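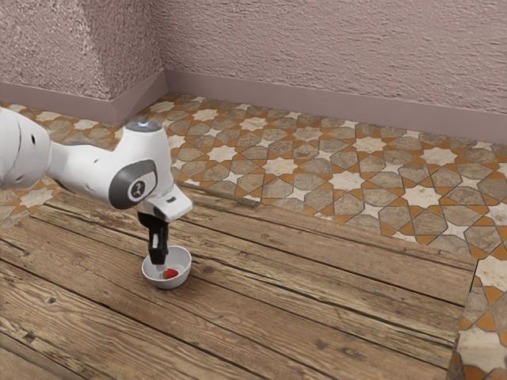 4. The strawberry task

Figure 4. The simulated workcell used in the final round of the student project: a white arm, a black two-finger gripper and a small bowl with one strawberry in it, on a plank tabletop.

4.1 Why a single piece of fruit

We wanted a task that every student could explain to a friend in one sentence, and "get the strawberry out of the bowl" passed that test straight away. It is also a lovely problem once you start on it. The fruit sits below the rim, so the fingers have to come down from above, and a grasp that would be fine on open wood can knock the bowl sideways. Teams who had breezed through the block-lifting exercise (Section 3) found themselves redrawing their approach paths on paper, which we were delighted to see.

The room around the table was kept busy on purpose. Kekeli Akpalu, who built the scene for the class, chose star-patterned floor tiles and rough pink plaster for the walls, and left the planks full of knots and cracks. Students who had trained their detectors on a plain grey background had a hard week — and learnt a great deal from it.

4.2 Collecting the runs

The class was split into 7 teams. Each team drove the arm by hand first, using the Otov keyboard controller, and saved its runs to a shared folder. A run started with the gripper open and away from the bowl and ended when the student pressed the stop key or when 60 seconds had passed. Between them the teams saved 1,485 runs. After we took out those with missing frames or a wrongly set clock, 1,240 were left for training. 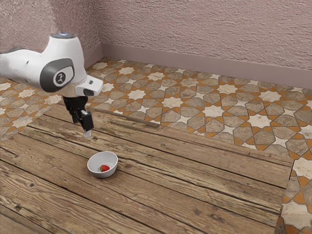 Each saved run holds the joint angles, the finger opening and the rendered views, all stamped with the same clock. We asked the teams to write a short note beside every run as well. These notes were meant as a bit of housekeeping, but they became one of our favourite parts of the project! Several teams used them to sort their failures into groups ("touched rim", "closed too early", "went in at an angle"), and two of those groups are now labels in the Sernach toolkit that we hand out to new students.

4.3 Training and first results

All teams began from the same small network, written by Shiyu Hou for the November workshop, and were free to change anything except the action format. The most useful change was a simple one. The Nundeo team added a pause above the bowl, so that the policy had a few still frames to look at before it went down. Touches on the rim became much rarer, and three other teams copied the idea within days.

The Hoekstra team took another route and trained a separate policy for the last part of the descent. It was slower to build and harder to debug, and the hand-over between the two policies sometimes made the arm twitch. We still think it deserves a longer look, as it coped best when the bowl was moved to a new spot on the table. Scores for all teams, with the bowl in its usual place and in the new ones, are given in Section 5.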